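Robots on the bar shift: our August outing to Tranier

The sign-up sheet for the Tranier open day filled faster than anything we have offered since the chocolate factory, and I suspect for the same reason. The invitation said "robotic bartending demonstration" and people read the second word. I regret to report that the drinks were alcohol-free and that the bottles along the back remained, for our purposes, decorative.

Tranier has the ground floor of the old Iller building, the one with the loading dock you can't turn a car around in. We were let in at 10 a.m. in two groups, handed a sticker each and told by Shahla Tabrizi, who runs the lab, to keep our coats and bags behind the tape. She said it very pleasantly. She said it again when Tharindu Mridha leaned over for a better look.

The two arms work from above the same table, which is papered over in brown like the children's end of a wedding reception. One of them had the tray that morning and the other had the cups. Between them and in front of them was the rest of the bar: ice and a scoop in a pink bowl, bowls and citrus on a cutting board, cocktail glasses lying on their sides in a metal tray. If you have ever tried to make a drink in somebody else's kitchen you will know the general feeling. You know there's a spoon. You don't know which spoon.

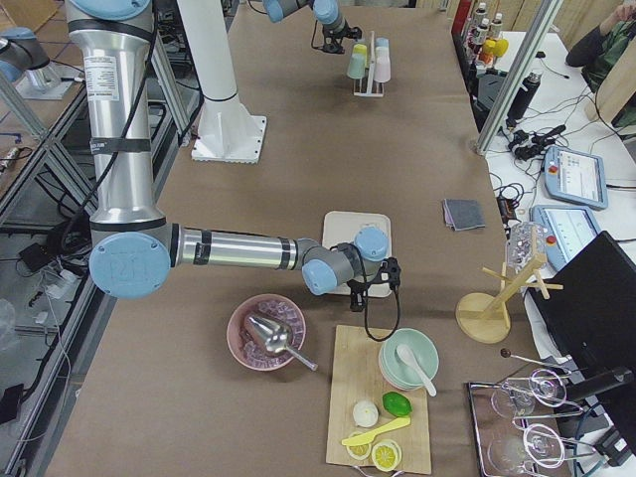

What it can do so far

The honest answer is one drink, and it takes a while. Shahla talked us through the job as the team has broken it up: fetch a cup, scoop the ice, add the lime, stir, put it where a person can reach it. Each piece gets practiced by itself, over and over, and then the pieces get joined up, and that is when the trouble starts. They had logged 857 attempts at the ice alone by the time we came. Ice slides, it sticks to itself, and the heap is a different shape every time you take some out of it. A human learns this at about age four and never thinks of it again.

Our group saw the ice go into the cup on the second try. There was applause, a little more than the event deserved, and then the whole room went quiet for the stir. Yasaman Mahmoudi timed the full drink on her phone at 320 seconds, which she read out in the voice she uses for late expense reports. Shahla wrote the number down and said it was one of the better ones.

The second group, which had Priya Mbeki in it and so got asked to move along twice, had a longer wait. Their arm picked up a cup, held it over the table and stopped. An engineer looked at a pendant, then at another pendant, pressed something, and the arm put the cup back exactly where it had found it. Priya says this is also how her son empties the dishwasher.

Questions from the floor

Someone asked whether the thing could be taught to make coffee, and someone always does. In principle yes, but hot liquid means another round of safety paperwork, and they would like to finish this one first. Parisa Heydari asked why there were two arms when one would be cheaper. Shahla said you should try opening a jar with one hand and come back to her. I wanted to know what happens to the lemons at the end of the day, and was told they go home with whoever cleans up.

The grippers come from a supplier called Clollix, and the fingers wear out. There's a drawer of spares. We were shown the drawer.

Lunch and thanks

Lunch was at D'Souza afterward, where a man with no cameras on him at all made 59 sandwiches in the time it took us to find chairs. Thanks to Shahla and her team for putting up with us, and to Tharindu for driving the van out of that loading dock in reverse.

Tranier has offered us a return visit once the stirring is quicker. We have room for 3 more on the list, so please give your name to Yasaman at the front desk. Closed shoes, no open drinks past the tape, and if you would like a cocktail, bring one for the ride home (passengers only, and check with the van first).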